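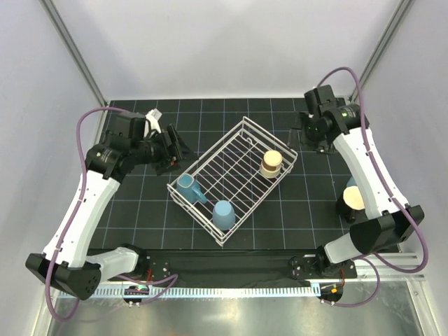

Two robot arms and a dish rack on the bench at Unolero's workshop in Trirkemside.

A Trirkemside firm has started taking bookings for a service that teaches pairs of robot arms to handle crockery, aimed at canteens, cafes and care homes that want to try automation before paying for it.

Unolero, which has traded in the town since 2013, calls the service Skollier. Customers send in a box of the cups, mugs and glasses they use every day, and the firm works with them on its own bench using two arms and an ordinary wire dish rack. At the end the customer gets a written report saying which items the arms can manage, which they struggle with and what a full installation would involve.

The basic booking lasts six weeks. Customers can stop there, or go on to hire a pair of arms for their own premises. The firm has not published a price for hire and says it depends on the site.

Lamduan Sukprasert, who runs the service, said most enquiries so far had come from kitchens where the washing-up is done by machine but the racks are still filled and emptied by hand.

"People ask us for a robot that does the dishes," she said. "What they mostly need is something that can put a cup in a rack and take it out again, all day, with whatever cups they happen to own."
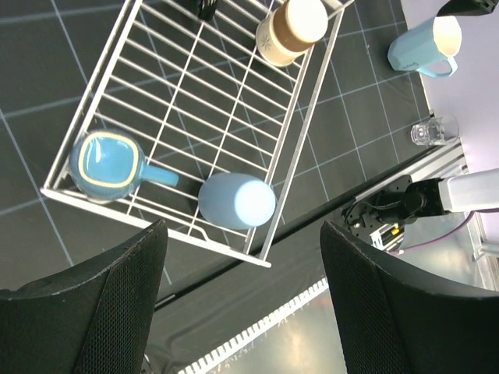
Kourosh Mazandarani said he would want to see the arms cope with a busy lunch before he signed anything. His cafe gets through a lot of odd mugs, he said, and a report on paper would only tell him so much. He also asked who would be called out if an arm stopped halfway through a shift.

Unolero said hire customers would have a telephone line open until 6pm, with visits arranged where a fault could not be sorted out remotely. Evening cover is being looked at but is not part of the present offer.

The first outside customer is Maglaya, a catering company that supplies staff canteens. It sent in 69 pieces of crockery, including several that had already been withdrawn from use. 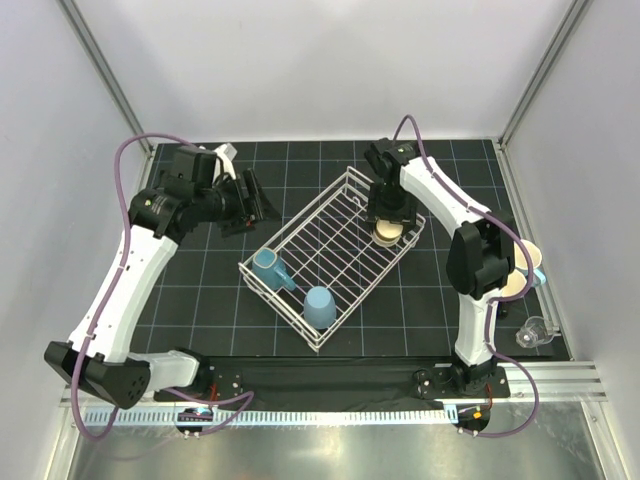 Mugs with handles take up a good deal of the bench time, according to the firm, and so does clear glass. Both are covered in the basic booking at no extra charge. Plates, bowls and cutlery are not included for now, and neither is anything with a lid.

Maglaya's report is due in December. The company has not said whether it will go on to hire.

Bookings can be made through Unolero's office, and visitors can see the bench by appointment.
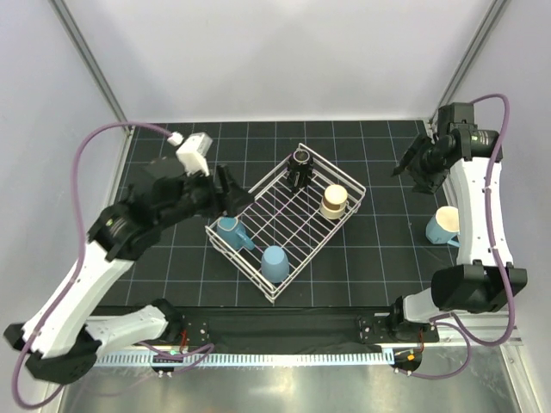
Mugs and a cup in the wire rack, with a gripper over one corner.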